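Kleine Würfel, große Liebe

Ich habe mich schon wieder verguckt, und zwar in Bauklötze! Gelb, Grün, Rot, auf einem weißen Tisch, mehr braucht es für mich gerade nicht. Die Kanten sind leicht gerundet, und sobald Licht auf die Oberseiten fällt, sieht das Gelb gleich noch eine Spur heller aus als an den Seiten.

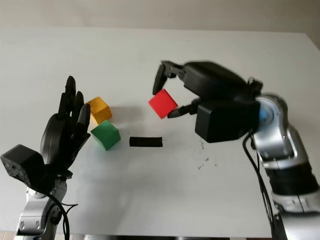
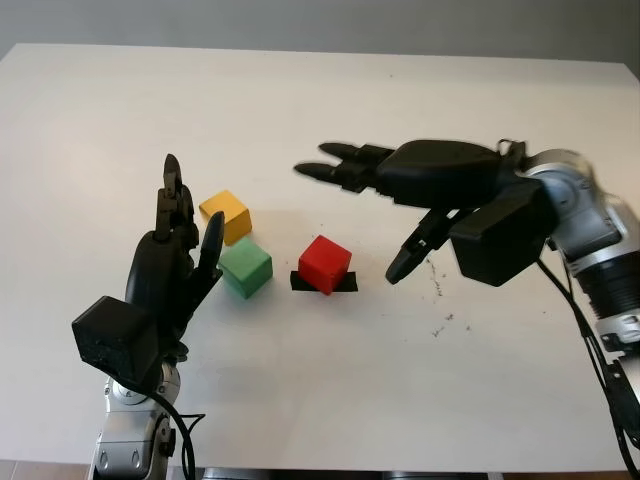 Evaristo Rosales schrieb mir dazu, ihm sei Rot immer der liebste gewesen, der habe bei ihm als Kind grundsätzlich ganz oben auf den Turm gemusst. Grün kam nach unten, Gelb durfte irgendwo dazwischen, und wehe, seine Schwester hielt sich nicht daran. Das kenne ich so gut! Bei uns war Gelb der Schlussstein, und ich baue heute noch so.

Mein eigener Kasten ist von Zirkier, gebraucht gekauft, mit 122 Teilen (Säulen, Brücken, Dreiecke und natürlich jede Menge Würfel). Den großen mit 254 Teilen hätte ich auch gern, aber wohin damit? Die Bögen darin sind allerdings wunderschön – ich schleiche seit November darum herum.

Ein kleiner Tipp noch vom Küchentisch: Klebt ein Stückchen dunkles Klebeband auf die Platte und stellt den ersten Würfel schräg darauf, sodass die Ecken vom Band hervorschauen. Von dort aus wird dann gebaut, immer leicht verdreht, Stein auf Stein. Bis zu 4 schaffe ich abends freihändig, danach wackelt es gewaltig. Morgen kommt der Bogen dran, den ich neulich zweimal umgeworfen habe.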